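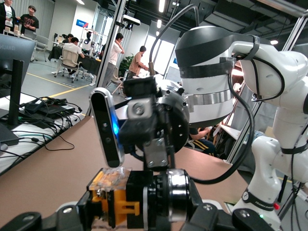 Who decides which jobs move to the arms and which stay with people?

The shift leads propose, the site manager signs off, and any job that affects more than one person's hours comes to this meeting first.

(The question came in on a card before the meeting. Consolacion Aquino asked that it go at the top of the minutes with the answer as agreed.)

**Urnent packing site, staff and automation meeting, 2/29/24**

Chair: Consolacion Aquino
Minutes: Amado Evangelista
Also present: both shift leads, packing, returns, maintenance, the rep from Fliveo (for item 2 only)
Apologies: payroll

**1. Minutes of the last meeting**

Agreed with one change. Under "Training," the line saying everyone on packing had done the stop-and-restart session was wrong. Night shift had not. Amado to correct the copy on the wall.

**2. Fliveo report on the pouch packing trial**

The rep gave the numbers for the last full week. The arm packed 637 pouches on day shift. It stopped and asked for a person 60 times. Most stops were the gripper failing to get hold of the clear wrapping, and the rest were pouches lying on top of each other in the tray.

Packing said the figure for stops does not show the work involved. Each one means somebody puts down what they are doing, walks over, clears the pouch, presses restart and waits to see that it picks up again. The person on the next bench ends up doing this nearly every time, and their own count drops. Two people have been spoken to about low counts on days when they were covering the arm.

The shift lead for days accepted this and said those talks should not have happened. They will be taken off the record.

Fliveo will try a softer fingertip and a slower approach. The rep could not say how much either would help. Maintenance asked for the part numbers in writing this time.

Action: Fliveo to send part numbers and a date for the fingertip change.
Action: Day shift lead to remove the two notes and tell the people concerned.

**3. Cover for the arm**

Long discussion. Three ways of doing it were put forward: keep it with the next bench and adjust the count, rotate it by the hour, or make it a named job for the shift.

Returns were against rotating by the hour, as it would pull people off part-finished boxes. Night shift lead said a named job was fine on days but nights do not have the numbers.

Agreed: named job on days, with no packing count for whoever is doing it. Nights to keep the next bench on cover, count reduced by 14 for each hour the arm is running. To be looked at again in August.

Consolacion asked whether the named job carries a higher rate. It involves the restart procedure and filling in the fault log, which packers were not hired to do. The site manager has not agreed to this. She will put it to the manager again with the fault log attached so the amount of work can be seen.

Action: Consolacion to write to the site manager about the rate.

**4. Jobs and hours**

Asked directly whether the trial will lead to fewer packers. The day shift lead read out the manager's reply: no one on a permanent contract will lose hours because of the trial, and the 2 open packing posts will stay open but will not be filled until it ends.

Several people said that leaving posts empty is the same as a cut for those still on the bench, who have been doing the extra since before the arm came in. Minuted at their request.

The temporary staff are not covered by the manager's reply. Consolacion to ask for a separate answer in writing.

**5. Training**

Night shift session still to be booked. Maintenance can run it at the start of a shift but not at the end. Paid time, as for days.

Packing asked for a session on the fault log too. The drop-down list has codes that mean nothing to the people using it, and most entries are going in as "other." Amado has started a plain list and will bring it round for people to add to. Fliveo said the codes can be renamed if the site sends them the wording.

Action: Maintenance to book nights.
Action: Amado to collect wording for the codes.

**6. Labeling software**

The Jurić label system is to be replaced by Clundeter. Same printers, new screens. Returns asked that both be kept running side by side for the first stretch, since the last changeover lost a morning's labels. Shift leads to raise it with the office. No date yet.

**7. Any other business**

- Stools on the packing line: four are broken, and the order has not gone in. Night shift lead to chase.
- The restart beep is too loud for the nearest bench. Maintenance can turn it down but not off.
- Request for question cards to be kept by the time clock. Agreed.

Next meeting to be set once Fliveo has sent the date for the fingertip change.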